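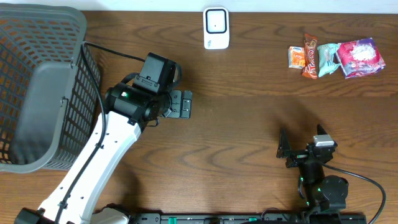 I've been reading the brochure for Flevano's two-arm kit since October, and I think they're selling it to the wrong people. The pitch is all factories. But at $3570 with a 30-day return, I'd aim it straight at small packing outfits, the kind that fill gift boxes by hand. Snacks are a great test! A candy bar wrapper is tall and skinny, a bag is wide and crinkly, and you want both to end up in a gray basket like that one without getting squashed. If a kit can cope with that mix, I'm interested.

What I don't love is the support plan. It's $366 a year, and it covers phone help but no spare fingers (really?). 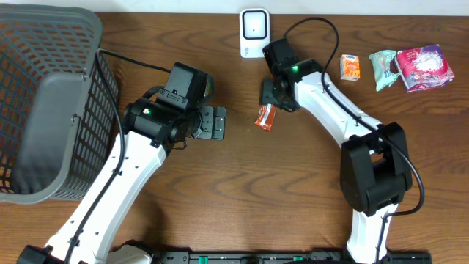
Martti Vainio wrote back that I'm being stingy, and that he'd pay double for someone who picks up the phone on a Friday afternoon. Fair enough, Martti, but fingers wear out, and I'd still like a couple thrown in.

My other gripe is the manual, which spends 30 pages on software and hardly any on setting up your table. Most of us need it the other way around!

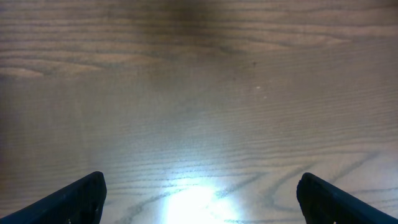
*Gripper fingers open over bare wood.*

I'd still buy one. I'd just skip the plan the first year.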